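4.2 Teaching a bin pick by hand guiding
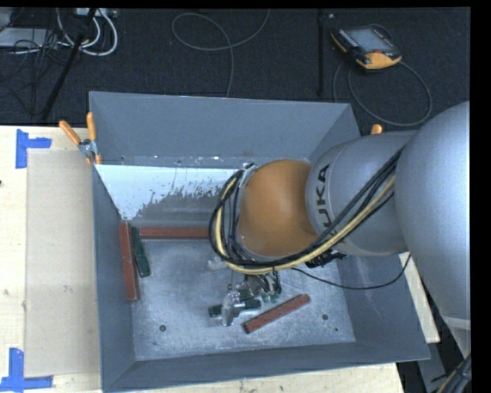 Hustix records one demonstration at a time. Keep the teach pendant within reach throughout.

1. Clamp the bin to the table and place the blocks in it.
2. Select Hand Guide on the pendant. Speed is limited to 840 mm/min.
3. Press Record and guide the gripper to the first block.
4. Close the gripper, lift clear of the bin walls and move to the release point.
5. Press Stop. Save the run or discard it.

Note: A run may hold up to 392 waypoints. Longer runs are rejected with error 427.

Caution: Leave slack in the cable bundle at the wrist. Do not rotate the last joint more than one full turn.

Repeat steps 3 to 5 for each block. For remote control, see section 4.3.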